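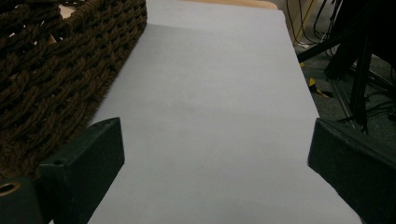 Tridari Grasp Planner: Frequently Asked Questions

Why does the planner find no grasp on a woven basket?
The default filter wants smooth contact. A braided surface gives many small normals in different directions, and the planner rejects them all. Set surface_mode to "coarse" and plan again.

Plain paper on the table gives holes in my depth map. Is this a bug?
No. Pale, matte paper has little texture for stereo matching. Raise the fill radius to 7, or give the table plane by hand in the scene file.

Can I mask the fingers out of the wrist view?
Yes. Run the mask tool once for each gripper. Please repeat it after you change the fingers.

How many demonstrations do I need?
Our Larnton basket model was trained on 421. For a first test, 30 are enough.

Where do I report a problem?
Write to Ebere Osagie and attach the planner log. Questions about the control loop go to Gilberto Arango, who answers on Tuesday.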